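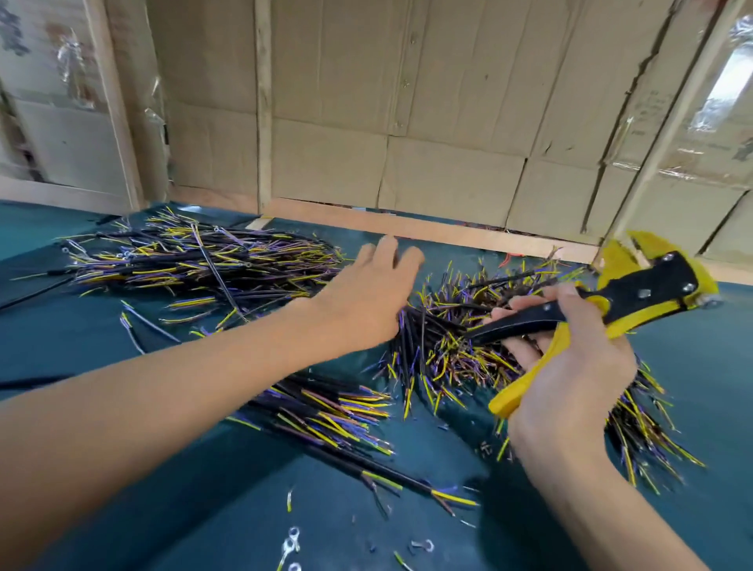
Bench 3 at Silholm, morning batch.

The rule sheet for the benches had 18 lines, and So-yul Um had been asked to get it down to one page in large type. She had until the end of January. The Grelex crimping cell was due in the week after that, and the rule sheet was what they were going to set it up from.

"It does what the sheet says," Hye-jin Ryu had told her. "So the sheet has to say what we do."

So-yul took a stool and a clipboard and sat down beside Jong-dae Seok's bench. She didn't ask him anything for the first half hour. He picked a cable out of the pile, stripped the yellow, put a terminal on it, tugged it, and laid it down. Then he picked up another one.

Line 4 said: Strip to the length shown on the drawing. Line 5 said: Inspect the conductor for cut strands. Line 6 said: Fit the terminal. There was no line about the tug.

"Why do you pull it?" she asked.

"To see if it comes off."

"Does it?"

"Not often."

She wrote that down. Then she wrote: How hard? She looked at it for a while and turned the clipboard around so he could read it.

Jong-dae put down the stripper. He held out a finished end and told her to pull it. She pulled.

"Harder than that," he said. She pulled again. "Less than that."

"The cell will need a number."

"Then somebody should get a number."

She borrowed the pull gauge from Kyu-ri Cha in test, who wanted it back by four. They clamped the gauge to the end of the bench and Jong-dae tugged on it the way he tugged on a terminal. He did it until So-yul had filled a column. The readings were closer together than she had expected. When Chae-won Nam came over from the next bench and tried it, hers were lower and went all over the place.

"I've been here 3 months," Chae-won said.

"Nobody's grading you," said So-yul, but she did write it down.

After lunch they went through the rest of the sheet. Line 9 said rejected ends were to be placed in the red bin. Jong-dae said the red bin had gone to Fliresby with the old benches and he used a coffee can. Line 11 said the operator was to stop if the operator was in any doubt.

"What would you say doubt is?" So-yul asked.

He thought about it and kept working. The yellow wire went up between his fingers and the terminal went on the end of it.
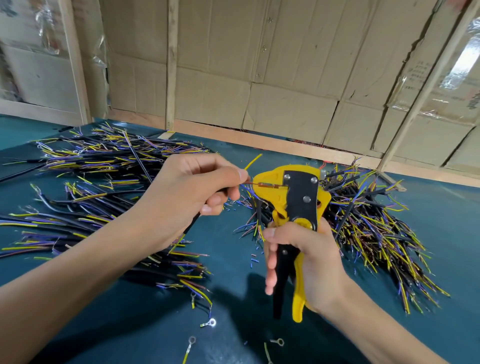 Fitting a terminal to the yellow conductor.

"When it feels like the last bad one," he said.

She couldn't give that to Grelex. She tried it a few ways on the back of the clipboard. Stop if the terminal turns on the wire. Stop if a strand is outside the barrel. Stop if the insulation has moved. He agreed with each of them, and then he said there were others, and that he would know them when he had one in his hand.

"Could you keep them for me? The bad ones. In the can, with a tag saying what it was."

"For how long?"

"Until the cell comes."

He found a roll of tags in the drawer. They were left over from the Thongdee order and still had the job code printed on them, so he turned the first one over and wrote on the blank side.

The sheet she handed to Hye-jin had 18 lines again. She had taken out four and put in four. Line 7 was the tug, with a force and a time in seconds. Line 11 was now five separate things to stop for, under one number, and below them it said that any end stopped for some other cause was to be tagged and shown to a bench operator, who would decide.

Hye-jin read that part twice. "They'll say a person in the loop slows it down."

"It does."

"How many a shift, do you think?"

"I don't know yet. He did 248 today and tagged two."

"And it's still two pages."

"One and a half," So-yul said. "I can make the type smaller."

Hye-jin initialed the bottom and gave it back. So-yul took a copy down to the floor and taped it up over bench 3, where the old one had been. Jong-dae read it with his glasses pushed up. He got as far as line 9, took a pen from his pocket, crossed out "red bin," and wrote "can."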